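Silora residents get their washer back, and with it their arguments

The laundry room at Silora, the 26-unit apartment building on Hennessy Street in Banis, is back in use after a seven-week closure that sent tenants to relatives, to bathtubs and, in at least one case, to a brother-in-law in another county. It has a new floor, a new counter and a stacked washer and dryer. It also has a new set of rules, and those were being contested before the first load was out.

The room reopened in August. The building's manager, Tadhg Keogh, marked the occasion with a sheet of paper slid under every door and a plate of supermarket brownies.

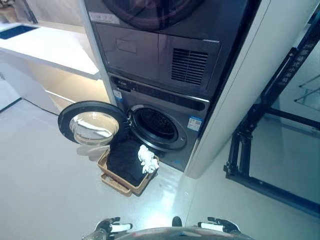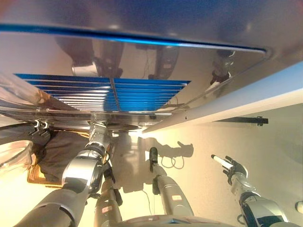 Inside the Silora laundry room: the stacked washer and dryer with a wicker basket in front, top, and the steel panel with its blue grille, bottom.

"I wasn't going to cut a ribbon," Keogh said. "It's a washing machine. People want to know if they can use it at night."

They can't, at least not all night. The room opens at 7 a.m. and the last load has to be in by a quarter to nine in the evening, a compromise between the tenants who work late and the tenants who live directly overhead. Both sides describe it as a defeat.

The old room, by general agreement, was not a place anyone lingered. The floor was brown linoleum when it was anything, and the shelf for folding had been put up by a previous owner at a height that suited only him. The old washer walked. On a heavy spin it would travel far enough from the wall to block the door, and tenants learned to send in the thinnest member of the household to unplug it.

The end came in early summer, when a hose gave way during what several people have described, separately and without being asked, as somebody else's load. The water got under the linoleum and into the hallway, where it made the acquaintance of a carpet. The carpet is also gone.

Repairs were handled by Ernemell, a local contractor, and were supposed to take two weeks. They took two weeks several times. First the subfloor was worse than expected. Then the counter arrived and was the wrong length, and went back, and arrived again, still the wrong length but in the other direction. Keogh posted updates in the lobby until the updates themselves became a sore point, and then he stopped.

"I put up one that said 'nearly there,'" he said. "I'd like to have that one back."

The result has surprised people. The floor is pale gray and shiny enough that one second-floor tenant asked if she was supposed to take her shoes off. (She was told no, and does anyway.) The counter is white, with white cabinets under it, and can be reached by adults of ordinary size. The energy label is still stuck to the front of the washer, and Keogh says it will stay there until someone with longer fingernails than his takes an interest.

What the building did not get is a second washer. There had been hopes. A petition went around during the closure, and the machine fund was said to be healthy, but the plumbing on that wall was good for one connection, and the quote for running another ended the conversation. So one stack it is, the washer on the floor and the dryer on top, for everybody.

That arithmetic has produced the rules. They fill a page and a half. Slots are booked on a clipboard, in pen, with a first name and an apartment number, and may not be booked more than a week ahead. A slot is two hours. Anyone who doesn't show up in the first fifteen minutes forfeits it to whoever is standing there holding a basket. Leaving the washer door open after a load is now required, to let the drum air out, which settles an old quarrel by making one side of it law.

The most-discussed item is number six, known already as the basket rule. Under the old system, finished laundry left in the machine could be taken out by the next person and put "somewhere reasonable," a phrase that over the years had come to include the top of the dryer, the hallway radiator and, during one feud, the mailroom. Under the new one it has to go into a basket, on the floor, in front of the machine. The next person may not fold it. They may not comment on it. If it's still there in the evening, it goes up on the counter, and its owner loses a slot.

Kevin Heffernan, who has lived on the third floor long enough to have outlasted three washers, thinks the rule is too soft.

"A basket's a reward," Heffernan said. "You forget your clothes and somebody packs them up nicely for you. I've stayed in hotels that did less."

He would like a fine. He'd proposed one at the tenants' meeting, of five dollars, doubling each time, and had brought a chart showing where a repeat offender would stand by Christmas. The chart was passed around and admired. The motion got one vote besides his own, and he says he knows whose it was and has thanked her.

Heffernan's other concern is sorting. He believes darks and whites should never share a basket, let alone a drum, and says he has seen things go through that washer that would turn your stomach. Asked about this, Keogh said that the page and a half does not cover color, and that he would sooner redo the floor.

There is also the matter of money. The old washer took quarters, along with buttons and, for a short time, Canadian coins. The new one takes nothing. Laundry is now covered by a small addition to each apartment's monthly charge, so the tenants who do a load a day are delighted, and the tenants who take their shirts to the cleaners on the corner have written letters. One of the letters suggests a meter. Another proposes that the writer be given, in place of laundry, the use of the cabinets. Keogh has answered the first.

The cabinets are unassigned for the time being. There was a plan to give each floor a section for detergent, but it fell apart over the question of whether the ground floor, which has a side door and its own hose, counts as a floor. Until that's resolved, people are carrying their bottles up and down the stairs as they always have, and leaving them on the counter as they were always asked not to.

Tenants raised $200 toward the folding counter with a bake sale in the lobby, held during the closure and attended mainly by each other. It did not come close to paying for the counter. It did pay for the clipboard, the pen, a second pen, and a length of string to attach the second pen to the clipboard after the first one left the building.

The clipboard has become reading matter. In its first stretch of use it recorded a family of five who book back-to-back slots under two different names, a man who crossed himself out and wrote himself in again three times in one afternoon, and a "guest" in a slot that starts at seven in the morning, about whom there are theories. Keogh keeps the finished pages in a folder. He says this is in case of disputes. He also says he has had more than 200 text messages on the subject of laundry since spring, some of them with photographs of lint, and that he has started to recognize the lint.

Not everyone is exercised. A couple on the first floor said they liked the new room, found the dryer quicker than the old one, and had no view on the basket rule. They asked not to be named, on the grounds that people would try to get them to have one.

The lint question, for the record, is covered by rule four: whoever dries it, clears it. It was adopted without debate and has been broken, by Keogh's estimate, every day since.

Ernemell is due back before winter to replace the hallway carpet. A choice of two colors has been put to the tenants, gray and a slightly different gray, and sample squares are on the table in the lobby. Someone has already washed one of them. It was in the basket the next morning, and Keogh says it came up well.

The next tenants' meeting is at 6:30 p.m. in the lobby, on a date to be posted by the mailboxes. Heffernan has asked for ten minutes on the agenda and the use of an easel.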